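Hand-held gripper demos: how much does trimming the start and end of each episode matter?

Asked in: Data and training
Tags: imitation learning, demonstrations, preprocessing, bimanual

We are trying to reproduce the trimming result from the Clollinard report with our own data and are not getting it. The report says that cutting the idle time from both ends of every demonstration raised the success rate on soft-object tasks by 11 points, with the same policy, the same training steps and no extra data.

Our set has 3125 episodes, all two-handed, recorded with a pair of hand-held grippers. The tasks are zipping a mesh laundry bag, moving soft items in and out of a basket, and folding small cloths. We trained once on the raw episodes and once on episodes trimmed with the Wutstead script at its default settings. Images are resized to 224 on the short side in both cases. Evaluation is 20 trials per task, same start positions, same two people resetting the table.

What we see:
Basket task: trimmed is a little better.
Folding: no difference I would trust.
Zipper task: trimmed is clearly worse. The policy goes for the zipper before the other hand has hold of the bag.

The script decides that an episode has started when either gripper moves faster than a threshold. I left the threshold alone. Our operators tend to get one hand settled on the fabric first and then bring in the other.

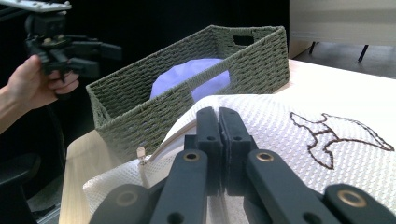 Does trimming change the number of training samples enough to matter by itself?

It can. A trimmed set has fewer frames, so at a fixed number of steps each remaining frame is seen more often. To keep the comparison fair, either match the number of passes over the data or report both versions.

I have now done that for the folding task and the gap stayed where it was, so I don't think it explains the zipper result. Has anyone else run this on a task where one hand mostly holds and the other does the work? I would like to know if the problem is the script or if the result does not carry over to this kind of task.

Posted 2025-09-23

3 answers

Answer 1 (accepted)

I would look at the script before doubting the result. The default in Wutstead was written for single-arm data. With two grippers it takes the first fast motion from either side, and it smooths the speed over a window before comparing. A slow, careful grasp by the holding hand stays under the threshold the whole time. The episode then "starts" when the working hand swings in, and the grasp you need has been cut off.

You can check this without training anything. Plot the finger opening of both grippers over time for a handful of zipper episodes and draw the trim point on top. If the holding gripper is already closed at the first kept frame in most of them, you have your answer. The policy has hardly any examples of how to get from two open grippers to one closed on the fabric.

Two changes fixed it for us on a bag-opening task:

1. Start the episode at the first motion or the first change in finger opening on either side, whichever is earlier, and then keep one extra second before that.
2. Trim the end separately. Idle time at the end did more harm than idle time at the start in our data. The policy learned to stop early and hover.

With those in place we got an improvement in the same direction as the report, though smaller. We did not get 11 points. Our baseline was higher to begin with, so there was less room.

Also, 20 trials per task is thin for this. A difference of two or three successes can show up between two runs of the same checkpoint. I would repeat the zipper comparison with at least two more training seeds before putting it in writing.

Comment from the asker: Plotted it. The holding gripper is closed at the first kept frame in nearly all the zipper episodes. Retraining with your rule 1 now. I will leave the end trim for a second run so the two don't get mixed up.

Answer 2

Which version of the script? The one from August has a per-hand option (min or max over hands). It is off unless you set it. Might be all you need.

Answer 3

We skipped trimming completely on the Onlow set and told operators to start moving as soon as the recording began. Saves a step. Success rates were fine, but we never ran it against a trimmed version so I can't give you a number. If you are still collecting, it may be worth trying. It doesn't help with data you already have – for that I'd do what the first answer says.

One thing to watch: if you tell people to hurry at the start, some of them hurry the grasp too, and on thin mesh that gives you a lot of missed pinches in the first second. We had to throw out a batch from the Brennan site for that.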